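Setup Guides > Kitchen & Laundry > Cernus Compact Dishwasher

Section 3: Getting Ready for Your First Wash

Welcome to the fun part! Your Cernus is unpacked, it's sitting level, and the hoses are on. What's left is the softener salt, the rinse aid, one empty cycle, and then a real load of real dishes. Set aside an evening for it, most of which you can spend doing something else.

If you skipped Section 2, please go back and do the leak check before you start. It applies to both the faucet hookup and the fixed hookup.

3.1 Setting the water hardness

The Cernus has a small water softener built into the floor of the tub. It makes a huge difference to glassware, and it only needs to be set once unless you move.

1. Dip the test strip (in the bag with the manual) into a glass of cold tap water for one second.
2. Shake off the drips and wait for the color to settle. Match it to the chart on the back of the bag.
3. Turn the machine on. Hold Program and Delay together until the display shows H and a number.
4. Press Program until the number matches your strip result.
5. Press Start to save.

Note: If your strip lands between two colors, go with the higher one. You can drop it later if you see a rainbow film on your glasses.

Note: If the display goes blank before you save, the old setting is kept. Start again from step 3.

3.2 Filling the salt reservoir

1. Take out the lower rack and put it somewhere flat.
2. Unscrew the reservoir cap, turning it to the left. It will be tight the first time.
3. Pour in water until the reservoir is full. This is only done once, on the very first fill.
4. Fit the funnel and add dishwasher salt until you can see it near the top. Water will spill over into the tub as you pour, and that's fine.
5. Wipe the threads clean and screw the cap back on firmly.
6. Run the Rinse program right away to clear any spilled salt.

CAUTION: Use coarse dishwasher salt only. Table salt has additives that can clog the softener.

CAUTION: Never put detergent in the salt reservoir. It will ruin the softener and is not covered by the warranty.

The salt light may stay on for a few cycles after filling. It goes out by itself.

3.3 Rinse aid

Open the small round lid next to the detergent cup and fill to the MAX line. The dial under the lid goes from 1 to 6 and comes set at 4, a good place to start. Turn it up if dishes come out spotty, down if they come out streaky or feel slick. Change it one step at a time and give it a couple of loads before you judge.

Wipe up any drips around the lid. Rinse aid foams like crazy in the wash!

3.4 The empty cycle

1. Put the lower rack back in.
2. Check that the spray arm spins freely with a push of your finger.
3. Add half a scoop of powder to the detergent cup. Leave tablets for later.
4. Close the door until it clicks, choose Intensive, and press Start.
5. Let the program run to the end.

You may smell warm plastic during this cycle. Open a window if it bothers you. It fades after the first few washes.

CAUTION: Don't open the door in the middle of Intensive. The water is very hot and steam comes out fast. If you have to stop the machine, hold Start for 3 seconds and wait for it to drain.

3.5 Loading the racks

Now for real dishes! The Cernus looks small from the outside, but it swallows a surprising amount once you get the hang of the racks. Plates go in the lower rack facing the center, biggest at the back. Bowls tilt forward so they can drain. Cups and glasses go upside down on the upper shelf, and the shelf flips up on the left side when you have something tall underneath.

Silverware goes in the basket with handles down, except for sharp knives, which go point down or (better) get washed by hand. Mix up the forks and spoons a bit – if they nest together, the water can't get between them.

Scrape off bones, rice and anything leafy. There's no need to rinse first. Do soak baked-on cheese and egg, though, because a compact machine has less room for the spray to build up force.

Some things should stay out of the machine altogether: cast iron, wooden cutting boards, plain wooden spoons and chopsticks, anything glued, and anything with gold trim. Wood soaks up hot water, and after a few cycles it can go rough or split. Wash these in the sink, dry them with a towel, and stand them in something open so air can get to them.

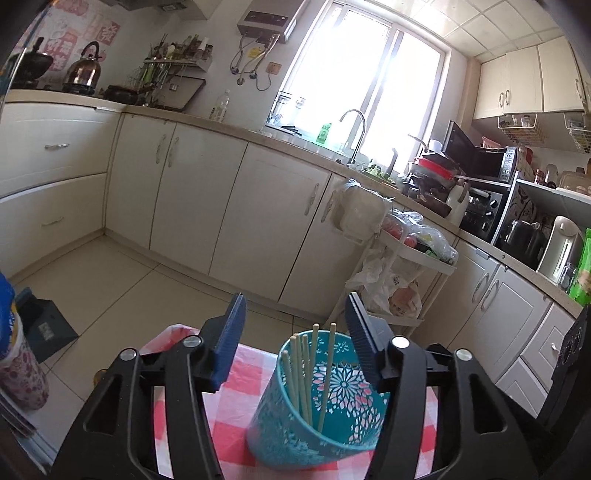 Wooden chopsticks in an openwork container. Keep wooden utensils out of the machine.

Lightweight plastic is a maybe. Look for a dishwasher mark on the bottom, and put it on the upper shelf with a mug or two to hold it in place. A loose lid can flip over, fill with dirty water, or drop onto the spray arm and stop it cold.

Before you close the door:

- Spin the spray arm one more time. Pan handles love to get in its way.
- Check that nothing sticks out past the front of the rack.
- Make sure the detergent cup can swing all the way open.

3.6 Picking a program

Quick runs 20 minutes and is meant for lightly used cups and plates. It has no drying stage, so leave the door open a crack when it's done.

Daily runs 105 minutes and is the one you'll use most. It handles dinner plates, bowls and the usual sauce, and it dries well if you leave the door shut for a little while after the beep.

Intensive is for casserole dishes and greasy pans. Leave plastics out of this one.

Rinse uses cold water and no detergent. It's great when you have half a load and don't plan to run the machine until tomorrow.

To delay the start, press Delay until the display shows the number of hours you want, then press Start. You can still slip in a forgotten mug during the countdown – open the door, add it, close the door, and press Start again.

Note: Tablets may not fully dissolve on Quick. Use powder or gel.

3.7 After the wash

1. Wait for the beep and let the dishes cool. Hot dishes chip easily.
2. Empty the lower rack first so drips from above don't land on clean plates.
3. Lift out the filter, rinse it under the faucet, and drop it back in. Turn to the right until it locks.
4. If you use the faucet hookup, close the faucet and press the red button on the connector to let the pressure off before you unclip it.

CAUTION: Never run the machine without the filter locked in place. Food bits can reach the pump.

Do the filter after each wash for the first week so you get a feel for how fast it fills in your house. After that, once a week is plenty for most people.

3.8 If something seems off

White film on everything: the hardness setting is too low, or the salt has run out. Go back to 3.1.

Water left in the bottom: a small puddle under the filter is normal and keeps the seals from drying out. If it's above the filter, check the drain hose for a kink.

E1 on the display: water isn't coming in. Open the faucet all the way and look at the little screen inside the hose end for grit.

E4 on the display: the leak sensor in the base has tripped. Close the faucet, unplug the machine, and see Section 6.

Humming with no splashing: the spray arm is blocked, or a pan is sitting over it. Pause, drain, and reload.

Guide revised March 2021. Section 4 covers cleaning the door seal and descaling.

Related guides
Cernus Compact Dishwasher: Section 2, Hoses and Leak Check
Cernus Compact Dishwasher: Section 4, Cleaning and Descaling
Vonex Countertop Oven: First Use and Rack Positions
Tranov Under-Sink Filter: Changing the Cartridge
Cardoso Induction Plate: Which Pans Work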